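Evening Shift Lead, Herrero Linen and Housewares Rental

Location: Tradon Road warehouse
Hours: part time, 25 hours a week, 3 p.m. to 8 p.m.
Start: April, or sooner for the right person

Herrero rents table linens, serving pieces and small housewares to caterers, inns and event planners. We have been in the same building for most of our history and work with 100 regular accounts. We are looking for a shift lead to run the evening returns desk after Ama Wumbei moves to the daytime buying team.

Most of what we rent comes back between 4 p.m. and 7 p.m. The shift lead checks each return against the order, sorts it, sends linens to the laundry and puts the rest back on the shelf or in the repair bin. You will supervise three returns clerks and report to Naa Amegashie, our operations manager.

What you will do:
Assign returns to clerks and keep the dock clear
Record missing or damaged items and attach the right charge to the order
Call customers the next afternoon about anything we can't match
Set aside pieces that need cleaning, mending or a new label
Lock up and set the alarm 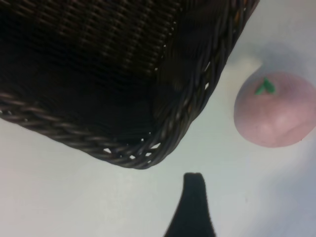
The desk gets busy in wedding season. We can have 900 pieces checked in on a single evening, and the clerks will look to you when an order doesn't add up. You should be comfortable making a decision and writing down why you made it. We use Urnus for inventory. If you haven't used it before, we will train you during your first week - it takes a few shifts to get the hang of the return codes.

What we need from you:
One year or more in a warehouse, stockroom or catering job
Some experience leading other people, even informally
Able to lift 50 pounds and stand for most of a shift
Clear handwriting and basic computer skills

A driver's license is helpful but not required. The last bus leaves Tradon Road at 8:25 p.m.

Pay is hourly and depends on experience. We will tell you the rate on the first phone call. Paid time off starts after 3 months, and meals are provided on shifts that run late.

To apply, send a resume and a short note about your last job to Jagadeesh Venkataraman in the front office, or drop them off at the counter before 5 p.m. Interviews are in person and take half an hour. Please bring the names of two people we can call.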